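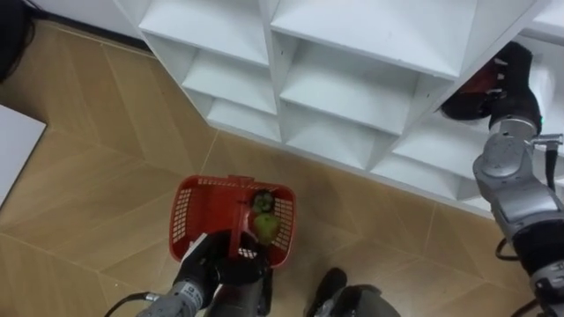
Check the cables before the program

28 February 2019
By the Fudine workshop desk

In my opinion, we look too quickly at the software. When a two-arm cell makes a bad pick, the first wish is to teach the points again. I did this in October and lost 2 days. The fault was a tight cable at the wrist.
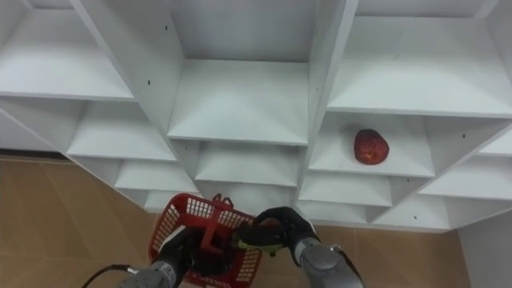

So I ask for a slow check each morning. Move both arms to the shelf and to the basket, and watch how each cable hangs. Our log at Jasimon had 93 stops, and I believe many of them needed only a new clamp. It is dull work, I admit, and it should be paid as real work.
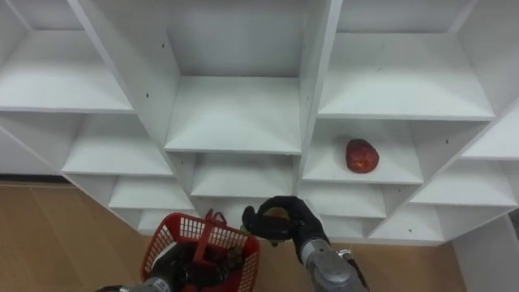 Both arms at the shelf, basket in the left gripper.

Related
Peeters: who owns the spare parts?
Grease after 2,721 hours
Jadberg changes its service plan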